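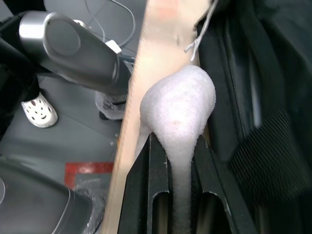

Thursday, soft goods again. Question for the week is still whether the thing can do a tidy-up that a bored teenager could do, and I am still on no. The pick itself I no longer argue about. Two black fingers close on the neck of something white and fuzzy, the round top stands up clear of them, and for that moment it looks as sure as you like. What I argue about is everything after the fingers shut. The neck goes down into the gap and into shadow, and from the wrist you get a lovely view of the part you already have and hardly any of the part you need to know about. Meanwhile there is crumpled bubble wrap on the floor by the red tape corner, and a tidy-up that leaves that where it is would not pass in my kitchen.

Writing the rest up properly so Glenys can read it before she goes to Boton. She will disagree with half.

Where we are on the count

Total for the soft-goods task since the last retrain is 184 tries. Of those, 13 went start to finish with no hand on it from any of us: pick up, clear whatever is underneath, carry, let go over the bin, item stays in the bin. I counted these from the log and then went through it a second time with coffee, as the first number annoyed me. Same number.

The summary Gimum wants uses "grasp success," which comes out far nicer. I have no quarrel with the arithmetic. I do have a quarrel with the word success. If I pick up a sock and drop it behind the dryer I have had grasp success. Glenys's view is that grasp is a fair thing to report so long as it's labeled, and that we should put both columns side by side and let them read. Fine. Both columns, same font size, and I want the full-task column on the left.

Kinds of failure, most common first (by feel, I haven't tallied these yet):

Release. The item sticks to one finger, or hangs on it, and goes for a ride back to the start pose. Fuzzy stuff is worst. The policy sees the hand over the bin, opens, and considers the job done. It doesn't look back. A person feels that the weight is still there and gives a shake. We have nothing that does a shake.

Two at once. Soft things lie on top of each other and come up together. It doesn't seem to know this has happened. In one run it carried a pair across, dropped one on the way, and then spent the remaining time hunting in the bin area for the one it was sure it still had.

Wrong end. Gets hold of the fat part, squeezes, the thing deforms and pops out sideways. More force doesn't help. Less force doesn't help much either.

Arms in each other's way. When both hands have something, the planner gets shy and there are long waits. I timed one bin's worth at seven minutes, and I would put a distracted adult at well under one.

Gave up. Just stops, holding the item. I find these the most restful to watch.

On speed

Jivden's note on their controller says the latest build "closes the gap with human pace on light domestic tasks." I would like to meet the human. We are on the same build, and the only place I see it close any gap is in the free-air move between pick and bin, which was never the slow part. The slow part is the hover. It comes in over the item, stops, shifts a little, stops, shifts back. I think it's the wrist view and the overhead view disagreeing about where the top of a fluffy object is. Fluff has no proper edge. Tried lowering the weight on the overhead view and the hover got shorter, but it started pressing down into things, so I put it back.

To be fair to them (Glenys asked me to be fair to somebody this month), the stop-on-contact is much better than it was in December. It used to shove. Now it leans, notices, and backs off. I would let it work near a person I liked.

On the training hours

Tuhiwai now has over 600 hours of people driving the arms through chores, and the standing answer to every complaint of mine is that more hours will fix it. Maybe. I went and watched a good stretch of those hours on Tuesday's leftovers and noticed how the operators pick. They're good, and they are quick, and they nearly always take the item that is easiest to get at. So would I. It means the awkward picks, the last one flat in the corner, the one half under another, are thin in the data, and that's exactly where it falls over. You could double the pile and still be short of those.

Also, when an operator has something stuck to a finger they get rid of it with a small flick. It's so fast that the log smooths it out. So the one skill we are missing for release was probably in there all along and we filtered it away ourselves. I want to pull the raw files and check before I say this loudly. If it's true it is our mistake and has nothing to do with the hardware, and I will have been unfair to the gripper for weeks.

What I'd call a chore

Had this out with Glenys at lunch. She says a chore is a repeated task with a clear end state, and that if we get the bin task to something decent we can say we have a chore. My version: a chore is done when I can leave the house and not think about it. By mine we have none. By hers we have one on the way. The dishwasher is a machine that does a chore. It does it by making you do the awkward part (loading, scraping, unloading, finding the lid) and everyone is content with the bargain. I could be talked into that kind of bargain for soft goods. You tip them out spread flat, one layer, nothing touching, and it bins them for you. But if I have to lay them out one at a time, I am standing there with each one in my hand, and the bin is right there.

She thinks this is a cheap shot. She has a point where Boton is concerned: their sorting line already spreads things out, people stand at it all shift, their backs hurt, and slow but steady might be worth having. Shop floor before home, then. I can live with that, and it's what I'd have put in the proposal if they had let me write that section.

What I don't want is for Boton to be shown one of the 13. If they come and watch, they should watch a whole afternoon, including the parts where it stands there.

Small things

Slots in the fingers: lint is a worry to me with fuzzy items. Haven't seen it cause a fault. Add a look at both fingers to the morning check and write down what's found, even when it is nothing.

Cables near the upper side of the other arm want a tidier route. They've behaved so far. I don't like loops anywhere near a joint that turns that much, and the little white connector is the part I would expect to lose first.

Floor bits. Bubble wrap, thread, packing. It's our mess, and we should clear it before runs. I keep wanting to leave it down as a test of character for the robot, and Glenys keeps telling me the floor is out of scope. It is out of scope. Most of a house is out of scope when you list it.

Shoes. Closed ones for anyone standing within reach of the arms please, and I mean no holes. It's on the sheet by the door.

Tape on the floor stays where it is. I know it is ugly. Whoever peeled up the old piece last time cost us a morning of re-measuring.

Plan

Pull raw operator files and look for the flick. If it's there, retrain with the smoothing off for the last part of each episode only.

Weight check after release. Simplest version: read the wrist load after opening, compare to empty, and if it's not empty, go back over the bin and open and close again. Crude. I would still bet on it over another month of data. Need to find out if the load reading is good enough for something as light as these are; I suspect it's down in the noise.

Ask for a set of awkward picks only. Operators will hate it. Offer cake.

Report to Gimum with both columns. Glenys drafts, I get to read it before it leaves the building.

Leave the hover alone for now, it's a time sink and it hurts nothing except my patience.

Later, 5-ish

Ran a few more after the above, not added to the count as I was changing the start pose between them. The load reading does move when something hangs on the finger, a bit, if you wait for the arm to stop swinging. More than I expected. Less than I'd want to set a threshold on. One run it let go cleanly, three feet of clear air, item in the bin, and then the hand went back down into the bin and took it out again.

Glenys wants that one kept for the report. I've marked it in the log.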